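Keeping Yellow Yellow

A pigment that looks right on the mill can look wrong on the shelf nine months later. For makers of molded plastic goods, yellow is the hue where that problem shows up first and costs the most to fix.

The difficulty is partly optical. Yellow reflects most of the light that falls on it, so there is little depth of color to hide behind. A trace of black carried over from a previous run will push a batch toward green. The same trace in a navy or a brown would pass inspection.

Chemistry accounts for the rest. Lead chromate was the standard yellow for decades: cheap, opaque and stable in heat. As buyers moved away from it, molders had to choose between organic pigments, which are bright but can fade or migrate, and inorganic ones such as bismuth vanadate, which hold up well outdoors and cost more per pound. Most commercial yellows are now blends of the two.

Stivik, a compounder in Wurthorpe, supplies color concentrate to 50 molding shops. Its lab keeps 400 yellow standards on file, more than for any other hue. Many differ by amounts that an untrained eye will miss unless the chips are laid edge to edge.

"Customers send us a part and ask for a match," says I-seul Chae, who runs the color lab. "The first thing I ask is what resin it was molded in. The second is what light they will look at it under."

Both questions matter. Polypropylene is naturally hazy and softens a bright pigment. Clear styrene does the reverse. Two parts made with different pigments may match in daylight and separate under a store's LED fixtures, an effect known as metamerism. Stivik checks each match under three light sources and reads it on a spectrophotometer before a chip is sent out.

Heat is the next variable. Some organic yellows begin to shift toward orange if the melt sits too long in the barrel. Kido, a closure maker, lost 800 pounds of finished caps in November after a press was stopped for a mold repair and restarted without a full purge. The shop now runs clear resin through the barrel after any stop longer than 9 minutes.

Surface finish also changes the reading. A polished mold face returns more light at the mirror angle and makes the color look deeper from the side. A textured face scatters light and looks paler. Parsa, which molds storage bins, specifies the texture and the color on the same drawing so that neither is changed alone.

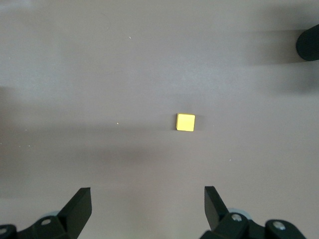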